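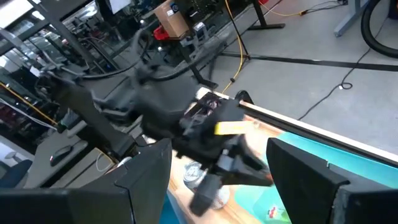 How do you get people to walk a heritage trail when half of them don't know the town has one?
You put the start of it where they already are, which in Bretik means the ferry landing, and you make the first leg short enough that they can be back in time for the next boat.

That was more or less my whole project, and it took me a full term to get there. I'm writing this up for the visitor services unit, but a few people in town asked to read it too, so I've kept it fairly plain.

Background

Bretik has three signed walks. The Harbour Loop goes from the museum down past the slipways and back. The Kapoor Steps walk climbs from the old cannery to the lookout (119 steps, and I have now done them more times than I'd like). The third, the Orchard Way, heads inland to Ukemum and is really a half-day outing. They were set up by different groups at different times, so the signs don't match, and one of them still sends you through a laneway that's been fenced off.

My partner for the fieldwork was Danish Gondal. There was also a Danish Mengal in our class, who did the cycling project, and we kept getting each other's emails. If you received a survey about bike racks from me, sorry, that was his.

What we did

We handed out a one-page questionnaire at the landing, at the museum desk and outside the bakery on Sika Street. We aimed for 100 completed forms and stopped when we hit it. Danish did mornings and I did afternoons, mostly in April, which is a bit early in the season. The colour on the forms ran the first time it rained, so we switched to clipboards with a plastic cover, and then nobody could write on them properly. We ended up reading the questions out loud, and to be fair we got much better answers that way!

We also walked every route with the current brochure in hand and wrote down each spot where we hesitated. I'd recommend this to anyone doing a similar project. I grew up 30 minutes from here and still managed to miss the turn behind the church twice.

What people told us

Most visitors arrive on the late morning ferry and want coffee first. They didn't object to walking, but they wanted to know how long a route would take, and the brochure only gives kilometres. Several people asked if there were washrooms along the way. Families with strollers wanted to be warned about the Kapoor Steps before they reached the bottom of them, and I can't blame them.

The difficulty ratings caused the most grumbling. "Moderate" covers both the Harbour Loop, which is flat apart from one ramp, and the Orchard Way, which has a long gravel hill and no shade. One couple had turned around at the gravel because they figured they'd taken a wrong road.

Nighat Rajput at the museum let me go through the old comment book, and the same complaints are in there going back years – the fenced laneway has practically its own chapter.

What I'd change

The start point should move to the ferry landing, with a map board facing the ramp so you see it as you come off the boat. From there I'd make a short first leg along the water to the museum, and let people decide then if they want the steps or the longer walk. Every route needs a time on it as well as a distance, and the ratings need to be redone by somebody pushing a stroller.

I drafted a new fold-out map with the three walks in different colours, plus the washrooms, benches and water taps. Eero Kallio, who taught our map unit, marked it up quite heavily. My first version had the harbour in the same green as the parks, which I honestly hadn't noticed, and my labels were tiny. The second version is better. It's still crowded near the cannery, where all the interesting stuff is squished into two blocks, and I think it needs an inset there.

I also wanted an audio stop at each site, but writing the scripts took far longer than I'd planned and I only finished the ones for the Harbour Loop. Shoaib Marwat offered to record them and has a great voice for it, so those are done. The rest are in point form in the appendix if anyone wants to pick them up.

Things I'd do differently

I'd survey in summer, for sure. Our April crowd leaned toward retired couples and school groups, and I can't say much about anyone else. I'd also talk to the shop owners earlier. We only asked them near the end, and they had opinions – mainly that the Harbour Loop should pass their doors and not cut behind them along the seawall. I think they have a point about the bakery corner, less so about the rest of it.

The town's long-range plan runs to 2041 and has a paragraph on walking tourism that doesn't mention the Orchard Way at all. I've attached a one-page note on that with the draft map, the questionnaire and our walking notes.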